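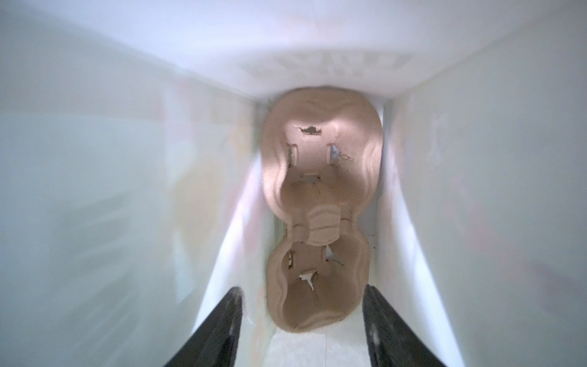

Chi-keung Lai thinks we should stop pricing second arms until we know what the first one costs us in fingers. He said it before I had my coat off, and he had the spreadsheet open, so I sat down and we went through it.

Jan 24, 2021. Budget draft for the packaging cell, third pass.

Consumables first. The black fingers on the current gripper come from Katholm in pairs, and I had them down as a one-time purchase in the December draft. That was wrong. They are a wear item and now sit on their own line, with 21 pairs for the year. Chi-keung wanted more. I said we could reorder in summer if the rate holds, and he wrote that in the notes column with my initials next to it.

Next, the gripper itself. Molded pulp is the hard case and the budget has to be built on it. The inserts are ribbed and hollowed, they tear, and in a narrow white box they sit close to the walls with very little room for a finger on either side. Parallel fingers can get at the raised band across the waist or at the thick lower rim. Suction is the other option, but a torn insert gives a cup very little flat surface to seal on. Skenitz quoted a combined tool, fingers plus one cup, with a lead time of 9 weeks. I have asked them for the jaw opening at full stroke and the outside width of the finger at the knuckle. Neither number is on the sheet they sent.

Camera. We keep the wrist mount. Oľga Havlíček wants an overhead unit as well, and I have put it under options, unfunded. My concern is light. Tan pulp against white board separates well, white paper showing through a tear against white board does not, and a second viewpoint won't fix that by itself. A dimmable ring light costs less and can be tried first.

Test stock. Drasthorpe will sell us inserts in lots of 200, mixed condition, which suits us better than clean ones. Two lots for the trial. If the cell goes ahead we need 2000 before acceptance, and storage for them, and storage is not in anyone's budget. I wrote to Zulmira Matos about the shelving behind the compressor. No answer yet.

Service contract: left blank. Addo wants three years up front, I want one with renewal. The difference would pay for the light and a spare wrist cable.

Left the second arm in the draft, moved to next year, grayed out. Chi-keung saw it and let it stand.

To do: jaw opening from Skenitz, shelf depth, correct the freight line – it still has the old weight in it.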